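Workplace automation at Dremdale

Agathe Vasseur
July
6 min read

Workplace automation is the handing over of repeated physical or clerical tasks to machines, and, in the wider sense used by people who study it, the whole rearranging of a working day that follows. The Dremdale office is often brought up in talks on the subject, partly because it is so ordinary. It is a service company of 374 employees that looks after shared workrooms for other businesses, and its staff set tables, put away laptops and books, bring back cups, and generally leave a room fit for the next group of people who need it.

The program that brought robots into this work is known in the company as Clarus. It began with a planning group of 10 people, most of whom had spent years doing the rooms themselves, and they were asked a question that sounds simple and took them a good part of the winter to answer: what do you do, exactly, when you tidy a table?

Background

Before Clarus, each attendant carried a ring of keys and a paper sheet, and the sheet said very little. "Reset room" might mean five minutes or most of an hour. Experienced attendants knew which clients wanted their papers left exactly as they lay, and which ones would be upset to find yesterday's bowl still out. Hardly any of this was written down, and new people picked it up by walking along with somebody older.

Much of the early work is done in simulation, where a room can be built with its furniture and walls, and the arms can be tried from many positions before a real table is involved.

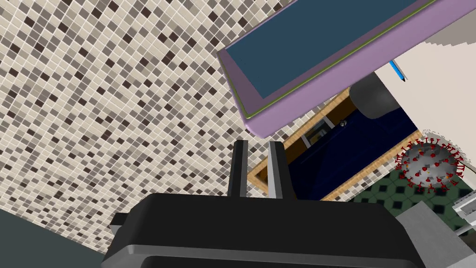 The attendants were invited into these sessions from the start, and this is probably the part of the story that other employers ask about most. They did not need to know any programming. They sat beside the engineers, watched the fingers line up with one thing or another, and said what they would have done in the same spot – come in lower, leave that alone, go round by the other side. Some 120 remarks of this sort were gathered in the first season, and a good many of them became rules.

Approach paths took up more time than anyone had planned for. A person crossing a tiled floor toward a table hardly thinks about where the hands are, while a machine has to be told how far from the wall to keep and what to make of a view that is mostly floor.
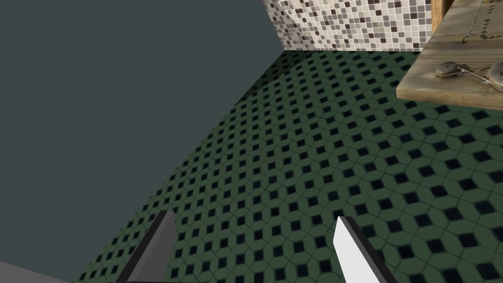
Changes to daily work

The most visible change was in the shape of the shift. Attendants who used to reset rooms one after another now look after several at once, checking a room before a run and again when it is over. The lifting and reaching are expected to shrink, which older staff have generally welcomed, and the amount of looking and deciding has grown. Stevens, the company's scheduling desk, was once a place people called only when they were ill. It now passes messages back and forth all day.

Tables remain the heart of the job. A laptop left open, a book and a small bowl each call for a different grip, and chairs have to be allowed for on several sides. 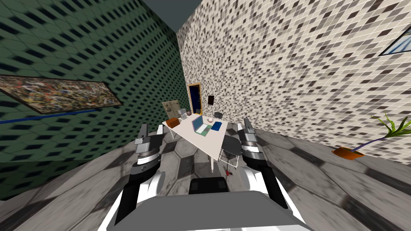 Not everyone has been happy with the new arrangement, and it would be unfair to leave that out. Several attendants missed the company of working in pairs, and a few felt that watching was more tiring than doing. In response the firm brought back a shared break at 10 in the morning, and made sure that every shift kept some rooms that were done wholly by hand. Pay grades were also rewritten, after a long and sometimes prickly round of talks, so that time spent reviewing a run counted as skilled work.

Training

New attendants take a course called Wukico, which lasts 6 weeks. The first half is still spent on real rooms with a cloth and a cart, and only then do people move to the screens and learn to read what two arms are about to do. Trainees practice stopping a run, writing a useful note on it, and handing the room over to a colleague in plain words. The notes are read aloud at the end of each week – a habit carried over from the planning group, and one that the attendants themselves asked to keep.

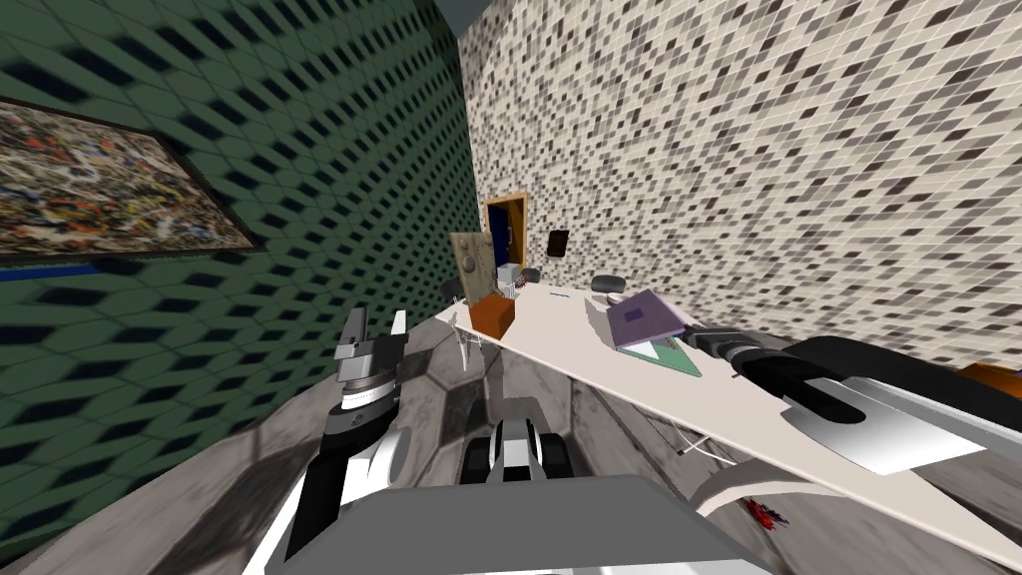
Simulated room with two robot arms at a long white table.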